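2 min read

Re: [wadby-finishing] Grit sequence before waterborne topcoat on pale woods

> I've been stopping at 100 before the first coat on the blond boards because
> the data sheet says the product wants some tooth. The finish goes on fine
> but I see scratches under a low lamp once it cures. Zeltis support told me
> to sand finer. Prudeo's sheet says the opposite for nearly the same resin.
> Which one do I believe? Also, is 3000 paper worth buying for the last pass?

Both sheets can be right. They are answering different questions. The coarse figure is a minimum for adhesion and says nothing about what you will see through a clear film. Most people on this list would call 100 a shaping grit. On a pale wood the scratches show less when the board is bare, so it is easy to believe they are gone. Once the film goes on they reappear, mostly where they cross the grain.

My sequence is 100 to flatten, then 150, then 180, then stop. Vacuum between grits. Wipe with a damp rag after the 150, let the board dry fully, and knock the raised fibers down by hand with the 180. Going finer on bare wood has not gained me anything under a waterborne finish, and on two test boards in January it made the color uneven near the end grain.

Between coats I use 300, by hand, with a soft pad. Two or three strokes per area. The point is to level the dust nibs and leave the film alone otherwise. If the paper loads up, the coat is not ready and you should leave it overnight.

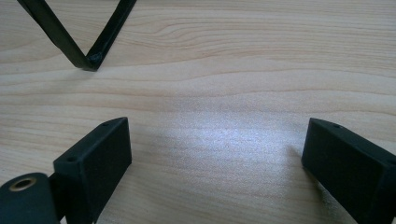 Inspection matters more than the product. Put one lamp at the far end of the bench, low, and look toward it with the overheads off. Glare off the film shows texture that you will not find by looking straight down. Mark anything you find with pencil before the next coat, in the margin of a piece of tape and never on the film itself. Then turn the board end for end and look again - scratches that run with the light are hard to see from one side.

On the 3000: only if you want gloss. It is a polishing grade and belongs after full cure, with a lubricant, on a film thick enough to take it. On a satin product it will give you shiny patches and you will end up recoating. I bought a pack from Kumarasinghe and have used two sheets.

One correction to the earlier thread. I wrote that the recoat window on the Zeltis satin was 2 hours. That is the minimum in a warm shop. In mine, in winter, it is closer to four, and the second coat drags if I rush it.

If your boards already have cured finish over the 100 scratches, more coats will not hide them. Strip one, run the sequence above, and compare it to the others under the same lamp before you commit to the rest.

Wadby Finishing List | Contact the list owner | Copyright Wadby | Back to top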